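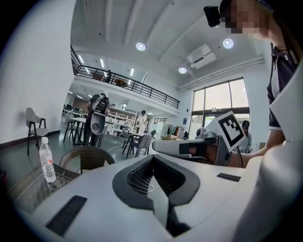 Skisik 2 owners – anyone running these with the port plugs in?

gruta_low
18 Feb 2026
Got the Skisik 2 standmounts a few weeks back, small room, speakers closer to the wall than I'd like. Bass is fat. Not horrible but anything with upright bass just blooms all over the singer. Tried the foam plugs last night and it cleaned up a lot but now it sounds kind of polite? Amp is the Tririx integrated, the old one not the one with the screen. Cables whatever. Anybody living with the plugs long term or is that a sign I bought the wrong speaker

mid_fi_marvin
Plugs in, one side only. Sounds dumb, works in my room. Left speaker is in the corner, right one has an open doorway next to it.

simin_h
How far from the wall? And what's on the floor? People always skip that part.

gruta_low
Front wall is maybe a hand's width behind them. Floor is tile, thin rug. Can't move them out much, the door has to open.

simin_h
Tile and a thin rug, ok. So "polite" might be the bass coming down and you hearing the room's upper mids for the first time. Thicker rug before you sell anything. Cheap test, drag a comforter in there and lay it between you and the speakers.

tubes4breakfast
Disagree with pretty much all of this. Plugging a port on a ported box is fighting the design. The Skisik was voiced with it open. If it blooms it's too much speaker for the room, sell them and get the sealed Zapata. $1,828 new, I've seen clean used pairs for way less.

mid_fi_marvin
They come WITH the plugs in the carton. So the designer is fighting his own design?

tubes4breakfast
They come with plugs so the dealer doesn't get returns. Different thing.

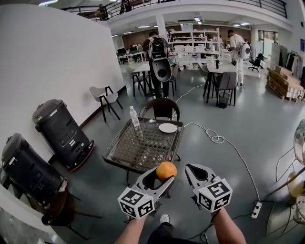
gruta_low
ok did the comforter thing. Simin you were right, at least half right. Voice came forward, the splashy thing on cymbals went away. Bass with plugs in still a bit thin down low but I can follow the notes. Took them out again with the comforter still there and the boom is back, so that part isn't the floor.

simin_h
Right, that's wall gain, no rug touches that. Try half plugs. The foam is two pieces on mine, the middle core pulls out and you leave the ring in.

gruta_low
wait the core comes out???

simin_h
Yes. Push from the back. Don't use pliers, it tears.
– Simin Hashemi

faustino_m
Been on the same pair since July, 21 dB gain setting on the Tririx, which matters more than you'd think on that amp – the higher one sounds thicker to me. There's a little switch underneath. Flip it with the power off pls. Also stands. Mine were the 24 inch ones and the tweeter was over my ear, went 6 cm shorter and quit messing with plugs for a while.

tubes4breakfast
A gain setting does not make an amp sound thicker. It makes it louder. Match levels and try again.

faustino_m
I did match them. By meter. Still hear it, you dont have to.

tubes4breakfast
Blind?

faustino_m
No and I'm not going to. Its my living room not a lab

mid_fi_marvin
Can we not do this one again

gruta_low
Ring only, core out, is the best so far by a lot. Kick drum has some weight, bass player isn't sitting in the singer's lap. Haven't touched the gain switch yet, didn't know it was there. Ordering a real rug, wife wants her comforter back. Anyone know if the Tririx needs to warm up after being unplugged or is that just folklore

tubes4breakfast
Folklore.

faustino_m
Give it half an hour.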